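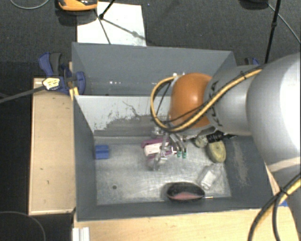
MONINE, October

Skurer Bin Picking Kit

The Skurer kit is a gripper, a cable set and picking software for shops that already own a mid-size arm and want it to take mixed small goods out of a bin. It is sold and supported by Ruviseo. The arm is not included.

What it is for

Mixed picking is the job most of our customers ask for help with: a bottle, a blister pack, a block and a bowl in one bin, lying however they landed. The kit is meant for loads like that, up to the weight limit of the gripper. It does not need the items sorted or stood upright first. It does need a bin with a hard, flat floor. Scratched paint and bare metal are fine.

The gripper

The fingers are slim so they can go down between items and close to a wall. Finger sets come off with one hex key. We quote 4,000 picks between finger inspections, and the software keeps the count for you. Replacement sets are stocked and ship the same day if you order before noon.

Cables

The cable set is routed on the outside of the arm and held with ordinary ties. Leave a generous loop at each joint. Most early support calls were about cables pulled tight on a far reach, so the manual now has a full page on this.

The bin

You can use your own bin. If you buy ours, ask for the Cordero, a grey painted bin with two compartments and a divider between them. Pick from one side, place in the other, then swap. Clamp it to the bench before teaching any positions. If the bin moves, the positions have to be taught again.

Setup

Driss Ezzat, who runs installations for us, allows 3 hours on site with the arm already mounted and powered. That covers fitting the gripper, routing the cables, teaching the bin corners and a first run on your own goods. Please have a box of those goods ready – the ones that give your staff trouble are the most useful.

Known limits

Clear packaging is harder than anything else we test. Expect more retries on transparent bottles and bags, and more again under strong side light. Thin sticks lying flat along a wall are often left until last. Items that roll may need a second pass.

In the box

Gripper with one finger set
Spare finger set
Cable set with ties
Hex key
Software license, one arm
Printed manual

Price and delivery

The kit is $3,140 before tax. The Cordero bin is priced separately. Delivery takes 4 weeks from order, and installation is booked once the kit has shipped. Extra software licenses can be added to the same order.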